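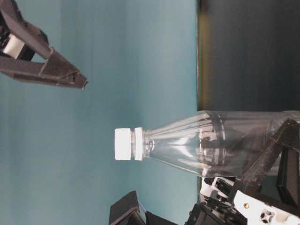

What comes out of the tap in Clindale

The person who runs the Clindale water plant has worked there long enough to remember when the log sheets were kept on a clipboard by the door. The job title is operations supervisor. The supervisor asked to go without a name in this piece, saying the phone at home rings enough already.

We met in the break room at the plant on a cold morning and talked for most of two hours, mainly about taste.

"That's what people call about," the supervisor said. "They don't call about pressure unless it's gone. They call because the coffee tastes funny, or the water smells like a swimming pool."
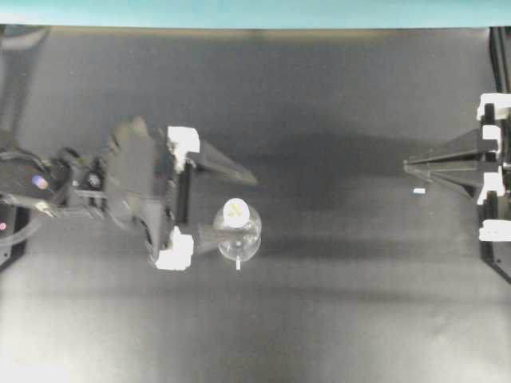

Karin Estebo
Staff Writer, Plondlow Valley Weekly
Dec 17, 2025

Clindale gets its water from two wells. The older one is 170 feet deep and the newer one goes down 340 feet. The deep well has more iron and more hardness, and the shallow well has less of both but drops in a dry summer. What a house gets depends on which well is running and how far down the line it sits.

"If you live up by the school you're nearly always drinking the deep well," the supervisor said. "If you move from there across town to Tavares Road, you'll notice. Same bill, same plant, different water."

The hardness is the reason for the white crust on faucets and shower heads. It is also the reason so many homes in town have a softener in the basement. The supervisor has no quarrel with softeners but thinks a lot of them are set wrong.

"The installer puts in a number and no one touches it again. Then we change how much we pull from each well and the number is off. Call us and we'll tell you the hardness that week. It takes one minute."

Chlorine is the other complaint. The plant adds a small amount to keep the water safe on its way through the pipes, and in warm months it adds a little more. Last June there were more calls than usual after the crew flushed the mains on the east side.

"Flushing stirs things up. You get some color, you get some smell. Run the cold tap until it clears, and don't do a load of whites that day. We put that on the door hangers, but the door hangers blow away."

For the chlorine smell, the advice is to fill a pitcher and leave it in the refrigerator overnight. The smell fades by itself. Cold water also hides taste, so a pitcher helps twice.

Asked about bottled water, the supervisor shrugged. "I keep a case in the truck. We all do, in case a main breaks and we're out there until three in the morning. But I wouldn't buy it for the kitchen. Some of it is city water from another city."

A case forgotten in a hot garage will often pick up a plastic taste, and the supervisor suggests storing it somewhere cool and away from gasoline and paint.

Filters came up next. Ferkix, the hardware store on Main, sells the pitcher kind and the kind that goes under the sink, and the plant gets asked which is better. The supervisor won't pick one.

"Find out what you want gone first. If it's chlorine taste, a plain carbon filter will do it. If it's hardness, a carbon filter won't touch it, and people are upset when they find that out. And change the thing. An old filter is worse than no filter."

The town has 403 service lines on its list of older connections, the ones put in before records were good. So far 269 of them have been dug up or checked from the basement side. The rest are on the schedule for next year, weather permitting. Owners get a letter first, then a call, then a crew member at the door with a flashlight.

"Let us in," the supervisor said. "We look at the pipe where it comes through the wall, we scratch it with a key, we take a picture and we leave. Move the boxes if you can - that's the part that takes the time."

Anyone who would like a test before then can pick up a sample kit at the town office. The instructions say to use the first water of the morning, before the shower or the toilet has been run. A good share of the kits come back filled in the afternoon, and those have to be done over.

The supervisor drinks the tap water at home, from the deep well, with no filter.

"I like it," the supervisor said. "My sister says it tastes like a nail. She's on Tavares Road."

Hardness readings are available by phone from the plant on weekday mornings. Sample kits are free, one to a household, and should be returned the same day they are filled.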